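Chapter 7
Keeping Records That Other People Can Use

In this chapter you will learn
How a record differs from a note
Why filing systems drift, and how to spot it early
How to write a label a stranger can understand
When to keep a paper and when to let it go

Let's start with a drain. In September, the town of Cotdale needed to dig up a stretch of Vandley Road, and the public works office wanted to know where an old storm drain ran. Everyone was sure a drawing existed. Reijo Hirvonen, who had worked there longest, could even remember the color of the ink. The drawing was in the building the whole time, in a folder marked "Misc. road, R.H. to check." It took three people most of a week to find it.

I love this story, and I have told it to every class I've taught! Look at how many things went right. Somebody made an accurate drawing. Somebody else saved it, kept it dry and put it in a folder. The only thing missing was a way for a person who wasn't Reijo to get from the question to the answer, and that small gap is what this whole chapter is about.

7.1 Notes and Records

A note is something you write to yourself. It can be messy and half spelled, and it can lean on everything you already have in your head. "Call S. about the thing" is a perfectly good note at ten in the morning (by four in the afternoon it may be getting shaky).

A record has a tougher job. It has to make sense to someone who wasn't in the room, and quite often that someone is you, two years later, with no memory of the thing or of S. A record tells its reader what happened, who was involved, when it took place and where to look for more. Miss one of those and people can usually work around it. Miss two and they start guessing.

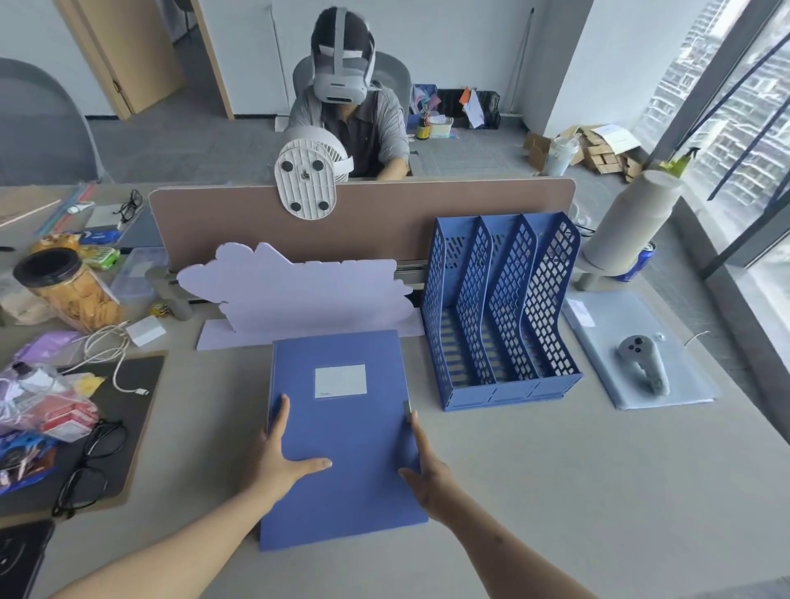 Most of us turn notes into records without thinking much about it. You scribble during a phone call, then type up a short summary and save it with the customer's other papers. Professionals do the same thing on purpose and at a regular time. Shahla Ghaffari, the office manager at Rezende Tile, sets aside the last part of each afternoon for it and calls it "closing the kitchen." Whatever is still in note form by then gets written up or thrown out.

7.2 How Systems Drift

Every filing system is beautiful on its first day. Then real work arrives! A letter comes in that fits two categories, so one clerk puts it under the client's name and another puts the reply under the project. Both choices are sensible. A month later the two halves of one conversation are living in different drawers.

When Azadeh Ranjbar and Mahsa Asadi reviewed the files at the Ornside Housing Office, they went through 1,165 folders and found 282 that could reasonably have been filed somewhere else. None of those were careless mistakes. The office had simply never written down which choice to make when two were possible. Their fix was a single typed page of rules, and we'll study it line by line in Section 7.4.

Key terms
Note: informal writing meant for the person who wrote it
Record: information kept so that others can find and use it
Drift: the slow spread of different filing habits within one system
Retention period: the length of time a record must be kept

Try It Yourself
Choose one drawer, shelf or computer folder that you use every week. Ask a classmate to find a particular item in it while you sit on your hands and say nothing. Write down each place they look before they reach the right one. Then change one label, choose a different item and try again with a second classmate. Bring both lists to class, as you will need them for Section 7.3.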